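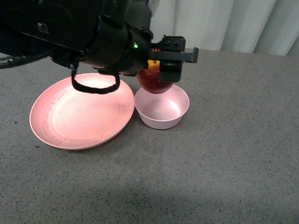 *Pink tableware, pair 7: plate, small bowl, red apple as fit object. Gray speckled top.*

August, 2:10 pm

Continuing the tableware sort. Pair 7 is the salmon plate and the lighter pink bowl. They came in the same Fellitz carton and are listed under one color name, but side by side on the gray top the plate is clearly the warmer and brighter of the two. I have entered them as separate colors in the sheet, "salmon" and "pale pink". Iresha Bandara had them both down as "pink" in the first pass. Please leave the split in place; the shelf labels will be printed from it.

**Shapes**

- Plate: round, shallow, broad flat center, raised rim. Faint concentric rings on the center.
- Bowl: small, straight sloping sides, rounded rim. Light gloss.

The rings on the plate are hard to see under straight overhead light and easier to find if you tilt the plate toward the window. They do not catch a fingernail. Recorded as a surface feature, not as wear. The three older Mundmont plates have similar rings and were wrongly marked "scratched" in the spring list. I corrected those entries at the same time.

**Measurements**

Rim of the bowl is 94 mm across one way and 92 mm at right angles to that. Repeated after turning the bowl a quarter turn, same two numbers in the expected order, so the bowl is slightly out of round and the caliper is fine. Plate rim height above the table is 17 mm. Plate diameter not taken; the long caliper is still at Prarstead. Leave the cell blank until it is back. Do not fill it from the carton, the Liyanage set showed what happens when we do that.

**Fit object**

Using the red apple for this one. It is a natural shape and not repeatable, so it stays out of the numeric columns. The question is only whether a single piece of fruit makes sense in the small bowl or whether the bowl should go with the sauce dishes. Sheet has three values for this: sits inside, sits on rim, does not fit. Please use those exact words. "Kind of" appears twice in last month's rows and cannot be sorted.

Notes for whoever repeats it:

1. Start with the bowl empty and wiped.
2. Bring the apple in over the bowl from straight above. From the side it meets the rim first and pushes the bowl into the plate.
3. Let go before judging the fit.
4. Write down which apple. The one used here is deep red with darker streaks and a yellow patch near the top.

I set the bowl right up against the plate to compare the colors. That is good for color and poor for everything else. For fit checks leave a hand's width between them.

**Surface**

The speckle in the tabletop makes small chips hard to spot, both on the ware and loose on the table. Rim inspection should be done over the plain white sheet. Color comparison can stay on the gray, which has been the background for all pairs so far and should not change halfway through.

**Open**

- Plate diameter, when the long caliper returns.
- Second bowl from the same carton: check whether it is out of round by the same amount.
- Decide whether plate and bowl share a shelf. My preference is by shape, with color as the second key. Iresha prefers color first. Sheet can be sorted either way, so this only matters for the labels.
- Mundmont corrections need a second reader before the spring list is closed.

Next up is pair 8.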